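Household Tips: Keeping Proof of Residence in Order

Families in the older part of Botville, along the creek and up Khalaf Road, have been asked to show how long they have lived at their address before the town decides which lots go on the new map. The notice gives households 30 days to bring papers in. Some people have a neat folder. Most have a drawer, a shoebox and a few things stuck to the refrigerator. These tips are for the second group, and they work just as well for a school enrollment or a change of utility company.

Start with one table
Clear the kitchen table after supper and bring every paper in the house to it. Check coat pockets, the glove compartment, cookbooks and the backs of picture frames. Don't read anything yet. Make one pile for papers that show your name and address together and another for everything else. The second pile can go back where it came from.

What counts
Anything with a name, an address and a date on it is worth keeping. Electric and water bills are the usual ones. Clinic letters, school report cards, delivery slips, church bulletins that list your family and repair receipts made out to the house are also useful. A photo of the front of the house helps if the date is printed on it. Envelopes matter too, as long as the postmark can be read, so keep the envelope clipped to the letter it came with.

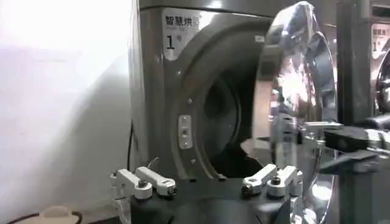 Wayne Pickering wrote in to add that old appliance receipts did more for him than his bills. His electric account was in his late father's name, but the delivery slip for the stove had his own name on it and the lot number, and the clerk took it without any trouble. He suggests asking the store for a reprint before you give up on a lost one.

Sort by year, then by month
Use one plain envelope per year and write the year on the front in pencil. Inside, put January at the back and December at the front. If a year is empty, leave the envelope in the row anyway so that you can see the gap. A single paper from that year, even a seed order, is better than none. The town is looking back eight years, so stop there and put older papers in a separate bundle.

Drying papers that got wet
Creek houses have damp closets, and a lot of people find their papers stuck together. Don't pull them apart. Lay the whole stack on a clean towel, put another towel on top, and change both towels every few hours. When the outside sheets start to lift by themselves, slide a butter knife under one corner and work slowly. Dry single sheets flat on a rack away from the window. An iron will darken receipts printed on heat paper, so keep it away from those.

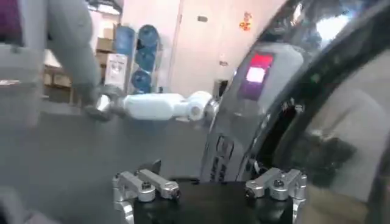 A white robotic arm and a chrome-and-black machine.

Copying
Make two copies of each paper and take the copies to the office with the originals. Faded store receipts copy better if you set the machine one step darker. Write your lot number on the back of every copy, small and in the same corner, in case they get separated. Ours is 3815, and it went on the back of every sheet, including the ones we thought they would never ask for.

Storing
A flat plastic box with a snap lid is fine. Put it on a high shelf, off the floor and away from the stove. Rubber bands rot and stick to paper, so tie bundles with kitchen string or cotton tape. Mothballs stain. A small cloth bag of dry rice in the corner of the box will take up some damp, and it should be changed in July when the weather turns sticky. 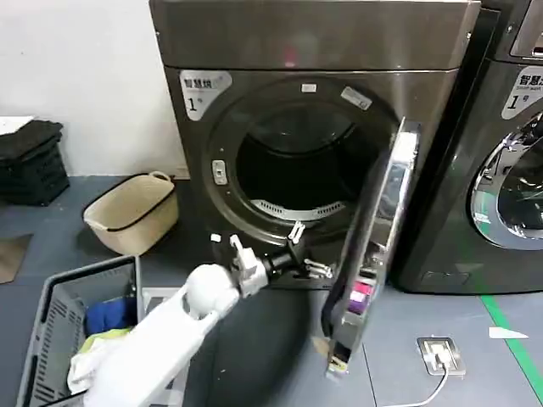 Keep a list taped inside the lid. Put the date of each paper, who it came from and whose name is on it. When somebody borrows one, write down who has it and cross it out when it comes back.

If you have to go to the office
Go before 10 in the morning. Bring a pen, the box and something to eat. Ask for a stamped receipt listing what you handed over, and read it before you leave the counter. People from the Zinoneck side of the creek report that the back door is easier with a stroller. Put the stamped receipt in the box the same evening, in this year's envelope.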